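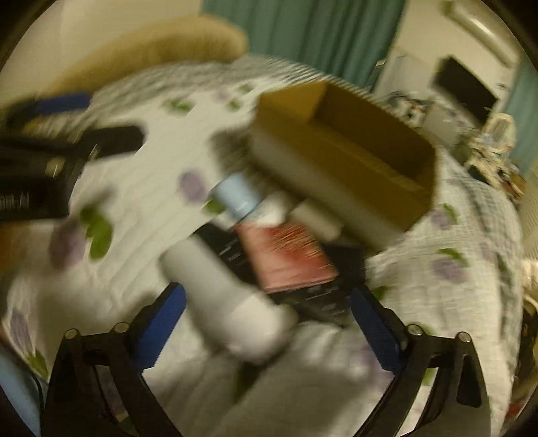 How often do the jaw pads on the hand-held grippers need to be checked?
Before each session, and again after every 1,000 grasps on the counter.

Gripper comparison, pre-session inspection
Units: Morko hand-held, Burkix hand-held
Inspected by: Uthai Meesuk
Second check: Mal-soon Ryu
Date: Sep 25, 2026

1. Jaw screws tight, heads not stripped
Morko OK. Burkix OK after a quarter turn on one screw, left jaw. Marked with paint pen so we can see if it moves.

2. Pads seated, no lifting at corners
Morko OK. Burkix right pad lifting at the tip. Replaced. Old pad had 900 grasps on it, which is short. Ye-ji thinks the adhesive batch from February is bad. Keep the old pad in the bag with the unit number.

3. Jaws close evenly, no gap at tip
Both OK. Checked with a strip of paper at tip and base.

4. Trigger returns freely
Morko slow to return. Cleaned, still slow. Usable, but note it on the comparison sheet – operators will score it down for this and they should.

5. Camera mount tight, lens clean
Both OK. Wipe with the lens cloth only.

6. Exposure and shutter set the same on both units
NOT OK at first check. Burkix was on auto. Set to match Morko. Clips with streaked objects stay in the set and get tagged "blur" so the two cameras can be compared on it.

7. Both jaws in view for the full stroke
Both OK.

8. Grasp counter recorded
Morko 2,543. Burkix counter reset with the new pad.

9. Object set complete
Use the mixed household set for both units. Boxes, bottles and small packages, same soft surface each time. Do not swap items halfway through a comparison.

10. Cable and battery
Morko OK. Burkix battery door loose, taped. Dong-geon Shin has ordered a door from Zelham.

Comments
Item 6 was missed last time too. Moving it up the list in the next version.
Ju-won Jeon asked if item 3 can be done with a feeler gauge. Fine, but write down which one was used.

Result: Morko passed with note. Burkix passed after pad change, recheck item 2 at end of session.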